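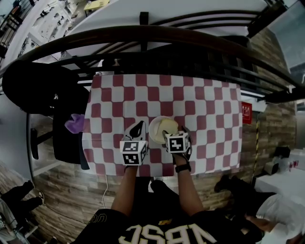
Good evening, and thank you for coming on a Sunday. My subject tonight is the tablecloth, and mostly how we wash it, store it and lose it. I have sewn and repaired table linen for 18 years, first in my mother's house and later in the workroom on Plendotgate. (Wait for people to sit. Do not start the second part before the door is closed.) When I say "checkered cloth" everybody sees the same thing, the red and white squares, with one cream-colored bowl in the middle, and they think of a grandmother or of a restaurant. I want to ask why this pattern stayed with us when so many others went away.

First part: where the squares come from. Keep it short.
In a simple check the colored threads go in both directions. Where red crosses red you get the full red, where white crosses white you get white, and where they cross each other you get the middle tone. Many cheap cloths today are printed and do not have this. Turn the corner and look at the back. If the back is much paler, it is printed. Pass the two samples around now, the woven one first. Ask to have them back!

A second thing about the check is practical. It tells you where to cut. My mother never used a ruler for a checkered cloth, she followed the line. I was a bad student and I still use the ruler.

Second part: the drop.
The drop is the piece which hangs over the edge. People write to me that their cloth is "too small" and in most cases the cloth is fine for eating and too small only for the eye. For every day I like a short drop, because chairs and knees pull at a long one. For a party you can go longer. To the floor, I do not recommend it in a house with children.
Measure the table, add the drop 2 times, then add the hem. The hem is what everybody forgets. Say this slowly and write it on the board.

Third part: washing.
Red is the difficult color. New red cloth must be washed alone, in cold water, until the water stays clear. Glória Moreira asked me before the talk if vinegar fixes the dye. I have heard this all my life and I have tried it many times, and I did not see a difference. If somebody in the room had a better result, please let them speak, but not longer than a few minutes.
Oil stains: dish soap on the dry cloth, wait, then wash. Wine: cold water at once. Candle wax: let it get hard, break it off, then paper and a warm iron. Do not put the cloth in the dryer before you are sure the stain is gone.

Story of the Nikolaidis cloth. (Slide with the ledger page, if the projector is working.)
When the Nikolaidis restaurant closed, Junhao Yuan and I went to collect the linen. We had expected a few boxes. The ledger gave 261 cloths, all checked, and beside each one the date of purchase and a small letter for its condition. The letter R meant "repaired" and some lines had R four times. I find this ledger more beautiful than the cloths. Junhao wanted to keep everything. I wanted to keep the good ones and cut the others for napkins, and we argued the whole way back to Brakum. In the end we cut. He has still not forgiven me completely.

Fourth part: mending. Show with the hands, do not read.
Small hole: darn it with thread pulled from the hem, so the color has aged the same.
Big hole: patch from behind, and match the squares. Pin it, look from far away, pin again.
Worn fold: change the way you fold it. Three parts instead of four, and next month the other way. It costs nothing.

If there is time, the question of plastic. I am not against it. I use it on the balcony.

To finish: the mending evenings start again in December, in the room over the Ornotis shop. Bring your own scissors. Thread we have.

Questions. Repeat each question into the microphone, the last row did not hear them the last time.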